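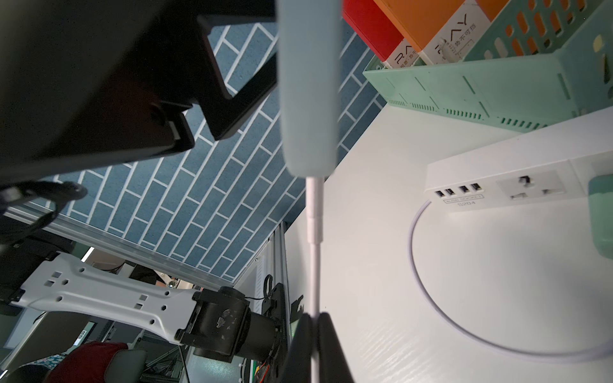

Why do cables get in a tangle?

I love a tidy desk, but cables never seem to love me back! A cable has two ends, and it's the ends that make the trouble. Each time it gets moved, an end can slip through a loop, and there's the start of a knot. Long, bendy cables are the worst (short, stiff ones hardly have room to cross over themselves).

My friend Ilaria taught me a good trick. Lay the cable in a figure of eight, first one way, then the other, so the twists cancel out. Then pop a twist tie round the middle. Ask a grown-up to unplug things first, please!

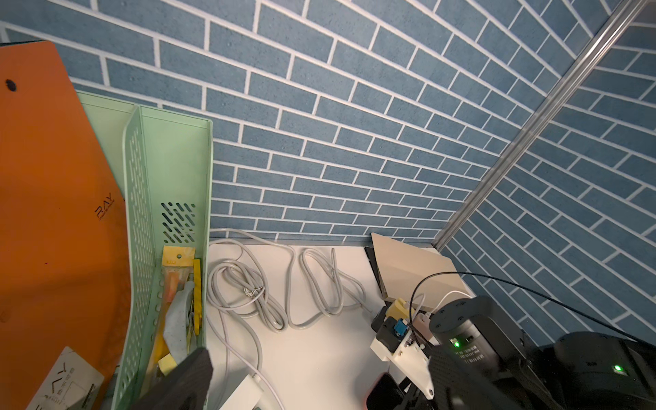 Light-grey cables on the desk, with a little white twist tie round one of the coils.

Try it with a piece of string and see how many loops you can make before it knots.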